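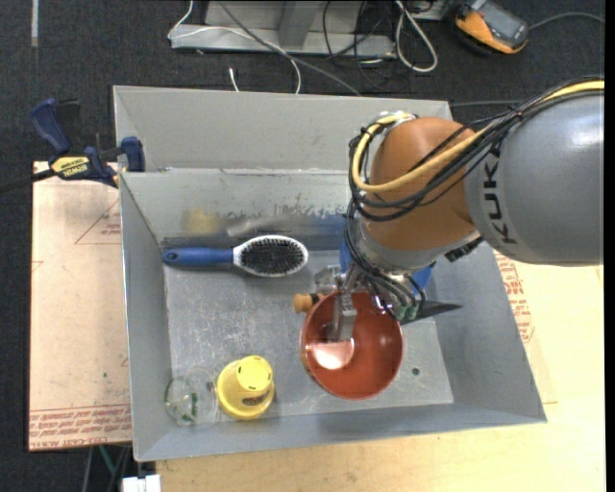

The Last Objects in the Bin

Research on robotic picking has settled into a habit of reporting one number. A bin is filled, an arm empties it, and the share of attempts that ended with an object lifted becomes the headline of the paper. It is the position of this essay that the number, reported alone, tells readers very little, and that laboratories receiving public money should be expected to report more.

The difficulty lies in how a run changes as it goes on. A full bin is generous. Almost any reasonable grasp will close on something, and a method that chooses poorly may still be rewarded by whatever happens to be lying nearby. When only a few household things remain, such as a bowl, a hairbrush lying flat near a wall, or a clear container, the method has no such help. Each remaining object sets its own problem. A bowl can be held by its rim but offers little elsewhere. A clear container may give a depth sensor almost nothing to work with. Bare metal walls return reflections that a vision system can mistake for objects.

Yasaman Kordestani and Khanyisile Sithole made this point well in their report on the Funenik grasp planner, released in October. They recorded 2296 attempts and, in place of a single average, sorted them by the number of objects left in the bin. With many objects present, the planner performed as well as anything in its class. Once fewer than seven remained, its rate of success fell sharply, and most of the failures came from a small set of repeated errors. The arm would return to the same spot, close on the same edge, and lose the object in the same way. The authors listed 306 of these repeats in an appendix. A combined average would have hidden nearly all of them.

Some reviewers took the report as an admission of weakness. That reading is mistaken, and it does harm. The Tessier method, to which Funenik is often compared, was published with a higher overall figure and no account of what was left behind at the end of each run. Its trials stopped after two failures in a row, and the objects still in the bin were removed by hand and left out of the total. Nothing in that practice is dishonest — it was stated in a footnote — but it produces a figure that cannot be set beside one from a laboratory that continues until the bin is clear.

The usual defense is that industrial users care about throughput, and that a person can deal with the last few items. This may be true at a packing station with staff close by. It is less persuasive in the settings most often named in grant proposals, where the machine is meant to work through the night or in a home. The Semwood trials were funded on exactly that promise. A system that clears most of a bin and then stops has not met it.

There is also a scientific reason to care. The final objects are where methods differ from one another. Two planners may be impossible to tell apart over the first part of a run and quite unlike each other over the last. If the field wishes to know why one approach to learning a grasp is better than another, it should look where the difference shows.

Three changes would cost little. Authors should report success against the number of objects remaining. They should state the rule by which a run ends, and they should state it in the main text. They should also publish the list of objects left behind, by name, for every run. The Manetti object set already supplies standard names for this purpose, and the record takes a few minutes to keep.

Program officers can move this along by asking for such tables in annual reports. Journals can ask for them at submission. Reviewers, for their part, should stop treating a lower and more complete figure as the poorer result. Kordestani and Sithole have since made their full log available, with failed grasps included, and other groups working on the same problem should be asked for theirs.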